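Notice to Residents of the Upper Ward, Waltport

Issued by the Office of Tides, Nov 27, 2020

The Office has received 474 letters concerning the non-arrival of the sea. It thanks residents for their patience and sets out the position as it is presently understood.

The evening tide was due at the harbour steps at the usual hour. It did not come in. The morning tide was also absent. Officers inspected the harbour wall, the slipway and the mud as far as the second marker, and found all three in good order. Enquiries were sent to Grustby and to Tulon. Grustby replied that its own tide had been normal, if a little quiet. Tulon has not replied.

Residents have asked whether the sea was informed of the change to the mooring charges. It was not. The charges apply to vessels only.

The matter was placed in the hands of Hatsue Wada, Deputy Keeper of the Tables, who has held that post for five years. Miss Wada examined the tide tables and could find no error in them. She then asked permission to walk out and make enquiries in person. Permission was granted for two days, with an allowance for boots.

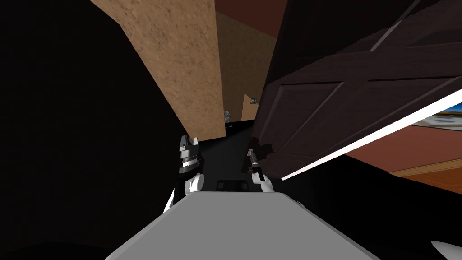

Her first report was brought back by a boy from the Figueroa boatyard. It stated that the sand was firm, that the old church bell was lying on its side beyond the wreck, and that she could hear water but had not yet reached it. The Office asked her to confirm the distance. Her second report gave no distance. It said that the sea was lying very flat and did not appear to be ill. She had read it the tables aloud, beginning with February, and it had seemed to listen.

The Office did not authorise any reading aloud.

At dusk yesterday the water returned to the harbour steps at walking pace. Several residents of Chandler's Row saw Miss Wada coming up the beach a short way ahead of it, carrying her boots. She did not look back, and they report that the water stopped whenever she did.

Miss Wada has since gone back to her duties. She has asked that her desk be moved to the window on the seaward side, and this has been approved. The window is to be kept open during office hours, and staff in that room are advised to dress warmly.

Mooring charges remain payable in the ordinary way.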